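How to Set Up a Wrist View Over Fabric in Your Simulator (Before Your Team Touches the Real Arm)

33 shares | 2 comments

I help out with the robotics club in Poltemville, and this fall we signed up for the Girard student challenge, soft goods category. That means cloth. If you've only ever had your students pick up blocks, cloth is a whole different animal, and I love it (most days). We do all our early work in the simulator, and after helping a few teams get going I figured I'd write down how we build the very first setup: a gripper, a wrist camera and a big stretch of dark fabric.

You'll need a simulator that lets you attach a camera to the gripper, a parallel-jaw gripper model (plain flat-shaded geometry is fine!) and a fabric texture. We call our project Stellness, so if you see that word in a folder name below, swap in your own.

Step 1. Put down the fabric and nothing else

I know, I know, everybody wants to drop in a T-shirt right away. Hold off. Start with one surface that's bigger than the camera can see and put a woven texture on it. We went with near-black because one of the challenge rounds uses dark material, and dark on dark is where our code kept falling over last May.

Step 2. Hang the camera behind the fingers

Mount it on the gripper so it moves when the gripper moves, then tilt it until both fingertips show up with plenty of fabric beyond them. It's fine if the body of the gripper takes up the bottom of the view. You want the tips well inside the picture and the gap between them clear.
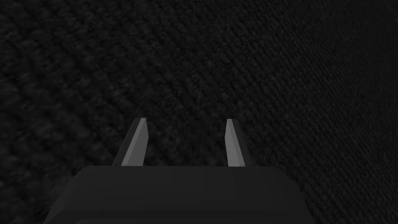 Rhonda Robichaud

Look at how the light gray faces on the insides of the fingers pop against all that charcoal. That's the contrast you're after. If your fingers melt into the cloth, brighten the finger material a little before you start fooling with the lights. Our students went straight for the lights and lost an entire meeting to it – learn from us!

Step 3. Open the jaws and save the pose

Set the fingers wide open with nothing between them and save that as your home pose. Ours is called home_2 (home_1 had the camera upside down, long story). Every test run starts from there. Write the name on the whiteboard too, or you'll end up with five home poses like the Norach team did.

Step 4. Check the weave

Now move the gripper around over the cloth and look at the texture every time you stop. Can you still make out the diagonal grain? Does it get finer in one part of the view and coarser in another? Have the students save a view at each stop and put them side by side. Mohit Dixit, who runs our programming group, has them do this by eye first and only then turn on the edge detector. I was skeptical, but the kids got much better at guessing what would trip it up.

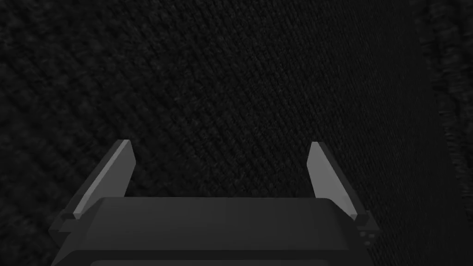 Simulator view: Stellness project / Poltemville Robotics Club

See the darker, fuzzy band down the right side? Could be a fold, could be a seam or the edge of the material, and that's exactly the sort of thing I want students arguing over. Ask them to write down what they think it is before anyone opens the scene file. Then ask what the gripper should do about it – go toward it, stay away, or take another look from somewhere else.

Step 5. Log it

Make a simple sheet with the pose name, the texture name, the light setting and a notes column. We leave the light at 70 for bright runs and 30 for dim ones and don't touch anything in between until the students can explain the difference between those two.

Once that's all saved, go ahead and try closing the fingers on the cloth. It'll probably go badly the first few times and everybody will have a great time. I'm writing up our grasp settings next, as soon as I can get them out of Mohit's notebook.

2 comments

Wayne Lapointe
Do you lock the camera tilt or let the students change it? Mine won't leave it alone.

Eleri Vaughan
We used your brighten-the-fingers tip with my middle school group and it helped a lot. Would love to see the log sheet if you can post a blank one.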